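Disadgate Two-Arm Cell: Set-up and Operating Guide

Section 6. Handling and pouring tasks with two arms

6.1 Scope

This section covers bench tasks in which one arm holds a can, bottle or similar container and a second arm is mounted close enough to reach the same object. It applies to the cells at Asville and at the Ogura annexe. Single-arm cells are covered in Section 5.

Read Section 2 (Emergency stops) and Section 3 (Reach limits) before starting. The rules here are added to those sections and do not replace them.

Only people named on the cell's operator sheet may run a two-arm task. Names are added by Ida Oltmanns at Asville and by Yoshinori Uchida at Ogura. A person who has been away from the cell for more than 50 working days has to be signed off again.

6.2 Before switching on

1. Check that both emergency stop buttons are within arm's reach of where you will stand. Press each one and confirm that the Drusari controller shows STOP for both arms, then release them.

2. Check the work surface. Foam tiles must be fully locked together along every seam. Press down on each join with your palm. A raised edge can catch a fingertip or tip a cup.

3. Look along each arm for cables that hang clear of the wrist or hand. A loop is allowed where the wrist needs slack to turn. It must not be able to reach the fingers or the object.

4. Check every printed part for cracks, starting with the screw holes. Replace a cracked part before use. Do not glue it and do not tape it.

5. Wipe the finger pads with a dry cloth. If a pad is peeling at a corner, fit a new one from the spares drawer and note it in the log.

6. Clear the surface of anything the task does not need. This includes pens, hex keys and phones.

Note: Spare printed parts are kept by part number. The wrist clamp screws for all hands are the same size, but the finger screws are not. Keep the two bags apart.

6.3 Choosing objects

1. Use empty containers for all set-up runs. A sealed empty can is preferred.

2. Use plastic cups. Glass and china are not allowed in the cell at any stage.

3. Choose an object with a plain, solid colour where you can. Reflective ends confuse the tracking and may need the lights turned down.

4. Throw away a can with a sharp crease or a split. Small dents are acceptable for grip trials and should be written in the log, as they change how the pads sit.

CAUTION: Do not put liquid in any container until the task has been run dry from start to finish and signed off under 6.6. The arms are not sealed against water.

6.4 Setting the shared area

The shared area is the part of the work surface that both arms can reach. Most faults we see come from here.

1. In the Drusari controller, open Areas and select Shared.

2. Set the arm that will carry the object as Lead. Set the other as Follow.

3. Set the Follow arm to wait outside the shared area until called. If the task needs it to wait inside, set its joint speed limit to the lowest step first.

4. Set the height floor for both arms. The lowest point of the hand counts, including any bracket, guard or long finger fitted to it. Measure it with the hand open and again with the hand closed, and use the larger figure.

5. Save the area under a new name. Do not save over another person's set-up.

Note: The controller holds 994 saved areas. When it is full it will refuse to save and will not give a clear message. If Save seems to do nothing, delete some of your own old entries and try again.

CAUTION: The controller knows the size of the standard hand only. If you have fitted any other hand or bracket, the reach limits shown on screen are wrong until you enter the new size under Tools.

6.5 Running the task

1. Stand outside the floor line. One person runs the controller. A second person stands at the far emergency stop and does nothing else.

2. Say "moving" before each start. Wait for the second person to answer.

3. Run the pick at low speed. Stop once the object is held and look at the contact points. Every finger meant to carry load should be touching.

4. Lift, and hold for ten seconds. If the object turns or slides in the grip, lower it and adjust.

5. Bring the object towards the cup. Stop before it passes over the rim and check the gap between the cup and the lowest part of the hand.

6. If the second arm is to support the object, bring it in from underneath or from the side, never across the path of the first arm. Stop at first contact and read the force on both arms before going on.

7. When all the steps have been checked singly, run them together at low speed. Raise the speed one step at a time.
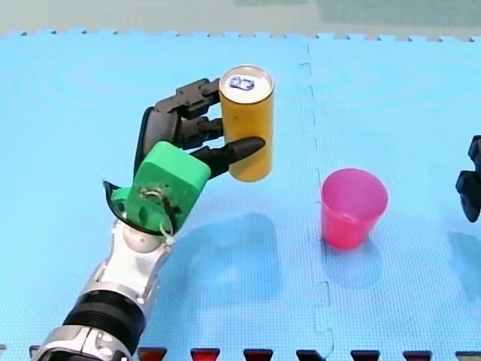
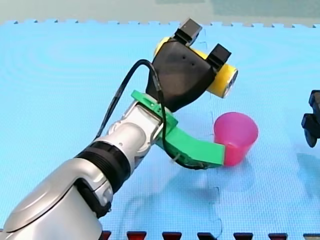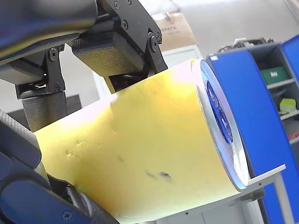
Figures 6-1 to 6-3. Yellow cylindrical object held in the gripper during handling tasks.

Never reach in to straighten a cup or free an object while either arm has power. Press stop, wait for both lamps to go out, and then reach in.

If an object is dropped, leave it where it lands until both arms are stopped, even if it rolls towards the edge.

6.6 Sign-off

A task may be used at normal speed once it has passed 95 out of 100 low-speed runs with no contact outside the plan. A score of 87 or higher allows further trials at low speed. Below that, go back to 6.4.

Send the run sheet to Melati Gunawan with the saved area name and the hand fitted to each arm. Sheets without the hand type are returned.

Sign-off lapses if a hand, bracket or pad type is changed, or if either arm is moved on its base. All sign-offs are reviewed each September.

Questions about this section go to Silvan Holzer.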